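Ticket 372, home network and the old desktop, Onham house

Hi Kavitha, me again! I did everything on your list and the broadband is still crawling upstairs. Skirnik sold us the 500 package in January and the router downstairs gets all of it (lovely), but up in the box room I'm seeing 80 on a good evening and far less once Shenoy starts his games.

So, what I've tried. Rebooted the router, twice. Swapped the long cable for the short one from the kitchen drawer. Moved the desktop's network cable to the other port on the wall plate, which made no difference at all. Then I turned off the old extender on the landing and the speed went UP a bit, so I've left it off for now. 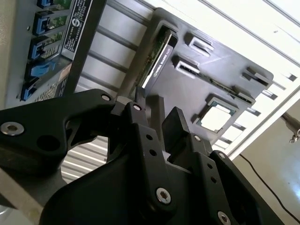 Rajeshwari Chowdary from the Dusudport office rang at teatime and reckoned the wall wiring might be the older sort. She had me read out the print on the cable behind the plate and, yes, it's the old stuff. She says it should still manage more than 80 though, so I'm a bit stuck.

Could you check whether the line profile is right at your end? And is it worth me going up to the 1,000 package, or would that be money down the drain until the wiring's sorted?

Leaving this one open. Ring after six if you can, I'm on the school run before that.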